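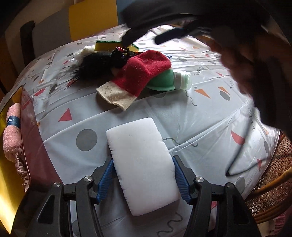
Re: [lorndale-manip] Two-handed clutter sets and the shiny cover problem

Hi all,

Sorry for the slow answer, we've had the arms in bits for most of July and I've been living off other people's GPUs. I'll quote the bits I can help with and leave the calibration question to someone who enjoys calibration.

> We're at Guvstead, just starting out with hand-held grippers, no robot
> in the room at all while we record. Everything we've collected so far
> is on a plain matt table with three or four objects well spread out,
> and the policy trained on it looks lovely until you put it anywhere
> else. I gather the Cleltow recordings were made over a busy printed
> cover with everything in a heap. Did the pattern hurt you? And did you
> see any trouble with tracking when the light bounces off it?

Yes to the second, and the first is more interesting than I expected, so bear with me.

The print did hurt at the start, quite badly. Our first Moon run (small vision encoder, short action chunks, nothing clever) kept reaching for the shapes. It would go down very confidently on an orange triangle, close on nothing, come up again and look pleased with itself. The red bits were worse, because there was a red fabric thing in the heap and the encoder had clearly decided that red meant grab. We'd trained that one on a small slice of the data, though. When we went to the full Cleltow set, all 1667 demonstrations, the triangle-grabbing nearly went away on its own. No masking, no depth, same network.

My guess (and it is a guess, I'd love somebody to check it) is that the wrist view does most of the work for you. As you bring the gripper in, a real object swells up between the fingers and slides against what's behind it, while the print just stays stuck to the cover. With enough approaches in the data the network can pick that up. With our first slice it hadn't seen enough of them and went by colour. We tried feeding it a single image at a time instead of a short history and the old habit came straight back, which fits the story, though I wouldn't hang a paper on it.

As for the heap, I'd make one early if I were you. The sort of thing we used is sponge, squeeze bottle, beaded hair, a packet or two, a white block, all more or less touching. The block is a good one to include, by the way. It's pale, it has very little on it to lock on to, and over a shiny pale cover it's about the meanest thing you can ask a camera to find the edge of. We score it separately now because it was dragging everything else down and hiding whether the other changes helped.

> Also, how do you deal with the long empty stretches, when the person
> is just hovering with the jaws open and thinking about what to do next?

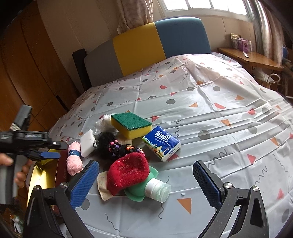 Ah, the hovering. We kept it all in the first release and I regret it. Open jaws over a pile, both sides still, is the commonest thing in the whole set if you go by frames, and a policy that copies people will happily copy them dithering. Ours learned to hang above the heap and wait. Lovely smooth waiting, very human, completely useless. You could set it off by nudging an object and then it would go back to waiting.

What we do now is cheap. We look at the speed of each gripper and the change in jaw opening, and where both grippers are near enough still we thin the frames out hard. We don't drop them altogether, as that made the policy jumpy and it lost the knack of pausing for the other hand. The threshold is set by eye on 32 recordings we keep back for that purpose and never train on. It's a bit embarrassing how much that one change did compared with the things we spent months on.

The two-handed part has its own trap. Each gripper's camera sees the other gripper, and quite often it sees the hand holding it as well. On the robot there's no hand, of course, only an arm coming in from that side. We worried about this a lot and blurred the hands out for a while. Then we ran it without the blurring and couldn't tell the two apart in the trials, so the blurring went in the bin. I'd still be wary if your robot arm is a very bright colour. Ours is dull and dark and we may simply have been lucky.

On the tracking and the light: yes, shiny creases near a window are a pain. The highlights move as you move, the tracker thinks they're proper features, and the path drifts. It recovers when there's something solid further back in view to hang on to, so furniture behind your work area is your friend. We throw away any stretch where the two gripper paths disagree about their distance apart when they're brought together at the end. You lose a little data but what's left is much easier to trust. Have a look at your clocks too. Our two cameras were out by up to 40 milliseconds on the early sessions, and for handovers that's enough to make one side let go before the other has got hold.

> Last thing, would you mind if we used your object list for a
> comparison?

Please do! The Lorndale page has the list, but it's out of date, so give me a shout off-list and I'll send the current one. If you can record even a small set with the same sort of heap on your plain table, I'd be really keen to train on that and test on ours, and the other way round. I suspect plain-to-busy falls flat and busy-to-plain is fine, but I've been wrong about nearly everything else on this project so don't take my word for it.

I haven't got anything useful on the soft things, sorry. Cloth still beats us more often than I'd like, and the grasp looks fine on the camera right up to the moment it slips. If anyone here has had luck with the ribbed pads versus the smooth ones I'm all ears.

Cheers,
(Moon training and far too much of the relabelling)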